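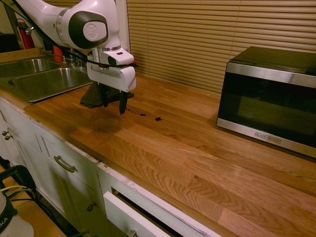 A few dark drips on the butcher block, a gray cloth close by, and the sink off to the left.

The Counter Beside the Sink
Prukstead Kitchen Notes, July 26, 2021

If you have been in the shared kitchen at Prukstead lately, you know how much we love that long wooden counter. It gets used for everything - rolling dough, slicing tomatoes, parking grocery bags, leaning on with a cup of coffee when there are dishes to be done. A wood counter next to a sink does ask for a bit of looking after, though, and the wiping-up question has brought in more mail than any other subject since the bread issue in May. So this item is all about spills, cloths and the few minutes it takes to keep butcher block looking good.

The first thing is to get to dark drips early. Coffee, tea, soy sauce, beet juice, balsamic vinegar (especially balsamic vinegar!) will all sink into the grain if they get the chance. Lay the cloth down flat on the spot and press. Lift it, fold to a clean part, press again. Only then start wiping, and go along the grain. Scrubbing straight away feels wonderfully busy, but it spreads a small drop into a wide smear and pushes color into the little lines between the strips.

Go for the outermost drop first and work back toward the big one. It's an old habit from the Drinow house, where the counter was even paler than ours and everybody's jam ended up on it, and it does keep the mess from growing.

For anything sticky, use a damp cloth with one small drop of dish soap, then a second pass with plain water, then dry. Please do the drying! Standing water is harder on the wood than most of what we spill on it, and the strip along the edge of the sink takes the worst of it. You can see that in any older counter, where the front lip of the sink cutout has gone gray and a bit furry.
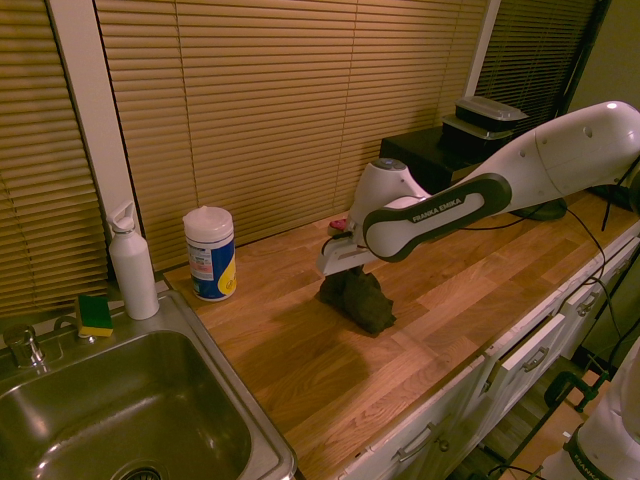

Sponge on the rim of the sink, wipes against the back wall, cloth out on the wood.

Now, what belongs where. The yellow and green sponge is for dishes and for the basin, and the green side should stay off the counter altogether. It is great on a scorched saucepan and much too rough for an oiled surface. Two or three cheerful scrubs and you have a dull patch that catches every crumb.

The disinfecting wipes are handy for the faucet handle, the cabinet knobs and the refrigerator door. Go easy with them on the butcher block. After raw chicken we would much prefer that you had used a cutting board in the first place, but if something did drip, wash the place with hot soapy water, follow the directions on the canister, rinse and dry. The finish will want a touch of oil sooner than usual, and that's fine.

Cloths do the daily work, and we are very fond of the dark ones. They don't show coffee, they don't show turmeric, and they come out of the wash looking as respectable as they went in. The drawback is that you can't tell by looking how dirty one has become, so we go by the clock: a fresh cloth every morning, and another after a big cooking session. Leave a used one spread over the faucet or on the rail. A damp heap left on the wood overnight can leave a mark that takes real sanding to get out.

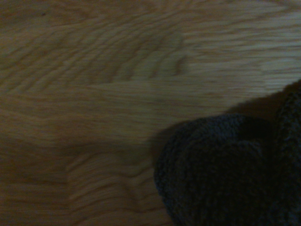

Soft gray folds on oak-colored grain.

A word about texture, as several of you asked what to buy. Anything with a bit of loop or pile to it picks up liquid beautifully and gets into the grain, where a flat tea towel tends to skate over the top. Wash new ones twice before they touch the counter, or you will be picking lint out of the pie crust. No fabric softener, ever - it coats the fibers and they stop drinking.

And then the fun part, oiling day! We do ours every 5 weeks or so in the busy season. Clear the whole counter, wash it, let it dry overnight, and rub in food-safe mineral oil with an old cloth until the wood stops taking it. Leave it for 13 hours if you can stand to, then buff off whatever is left. The grain comes up so warm and deep that people wander in just to run a hand over it.

The Zakharchenko recipe box is back on its shelf, by the way, with the plum dumpling card returned at last. If you would like to help with the next oiling, put your name on the sheet inside the pantry door. Bring an old T-shirt for buffing and wear something you don't mind getting oil on.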